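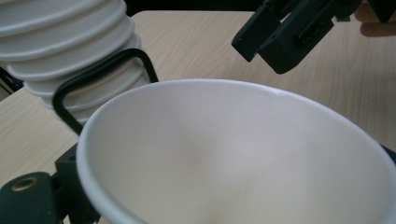
Lerna, 16 September 2026

Drinking Water and Refreshment Points: Inspection Checklist with Comments
Premises: Sturkura House, all floors in common use
Inspection carried out under the building management agreement. Each item is marked Satisfactory, Action required or Not inspected.

Section 1. Water supply

1.1 Drinking water outlets labelled as such.
Satisfactory. All seven outlets carry a legible label at eye level.

1.2 Outlets run through after weekends and closures.
Action required. The flushing log for the second floor has no entries for the last fortnight of August. Cleaning staff state that flushing took place. An entry must be made on the day and initialled.

1.3 Storage tank lid secure and vent screened.
Satisfactory. The tank holds 200 litres and serves the upper floors only. The overflow screen was renewed at the previous inspection and remains sound.

1.4 Filters changed within the stated period.
Action required. The filter outside Room 503 bears no date of fitting. It is to be treated as out of date and replaced.

Section 2. Cups and other single-use items

2.1 Stock kept off the floor, in closed cartons, away from cleaning products.
Action required. Two open cartons were found beneath the sink in the ground floor kitchen, beside a bottle of descaler. They have been removed and the contents are not to be used.

2.2 Cups set out for use are stacked with the rim downwards or kept in a covered dispenser.
Satisfactory.
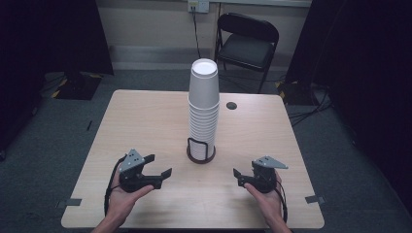 May a visitor's paper cup be refilled at the outlet?
A fresh cup should be taken each time, so that a used rim does not come into contact with the spout. Staff with their own bottles may refill them at the bottle tap, where the spout is recessed.

2.3 Holders and stands cleaned weekly and free from rust.
Satisfactory on the first and second floors. Not inspected on the third floor, where the room was in use for a meeting.

2.4 Waste bins provided within reach of each point and emptied daily.
Action required. The bin by the east stair is too small for the number of people using it. A larger one with a foot pedal is recommended.

Section 3. Hot water

3.1 Boilers fixed to the wall or worktop and out of reach of small children.
Satisfactory.

3.2 Scald warning displayed.
Action required. The notice in the first floor kitchen has faded and cannot be read from the doorway.

3.3 Only cups rated for hot drinks provided beside boilers.
Satisfactory at the time of inspection. Cold and hot cups are bought from different suppliers and should be kept on separate shelves.
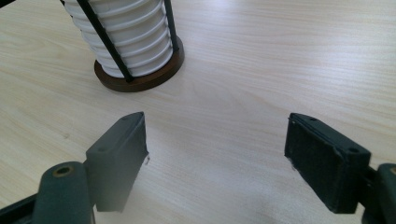 Dronura replied to the draft of this section that the first floor notice had already been reordered, and asked for item 3.2 to be closed. The item stays open until the new notice has been put up.

Section 4. Floors and surfaces

4.1 Floor around each point dry and in good repair.
Action required. There is a lifted vinyl joint in front of the ground floor outlet, 40 cm in length. A temporary strip has been laid and a permanent repair is needed.

4.2 Drip trays emptied and descaled.
Satisfactory, apart from the east stair, where limescale has built up at the back of the tray.

4.3 Worktops wiped down at the end of the working day with a food-safe product.
Satisfactory. Product sheets were available on request.

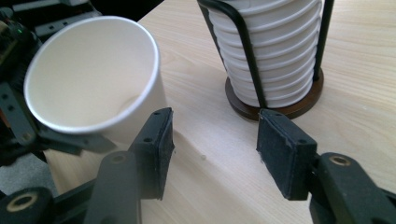
Stojanovska asked whether the vinyl repair could wait for the redecoration of the ground floor. It may not, as the joint lies on the route to the fire exit. The repair is to be completed before the end of October.

Section 5. Records

5.1 Previous actions closed and signed off.
Action required. One item is outstanding, concerning the stopcock label in the plant room.

5.2 Copy of this checklist displayed in each kitchen.
Not inspected on the third floor. Satisfactory elsewhere.

Completed forms are to be returned to the building office.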